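Cellitz Kilby 4 peak flow meter

Hand-held meter for home monitoring of lung function in adults. The scale runs to 800 litres per minute. No batteries or calibration needed.

Stand up, set the pointer to zero, breathe in fully and blow once, hard and fast. Take three readings and write down the highest. 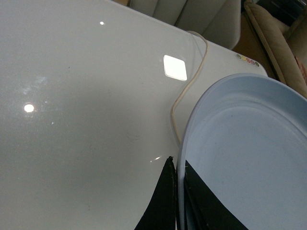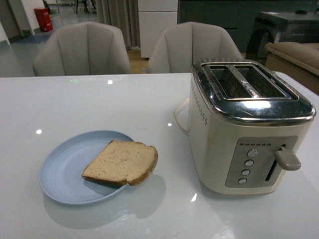
Luminița Olteanu writes that the pointer on hers is stiffer than on her old Fornau, and that she now checks it is at zero before every blow.

Mouthpiece: 9 supplied, washable. Rated life: 2,000 blows. Spare mouthpieces are listed under Văduva fittings.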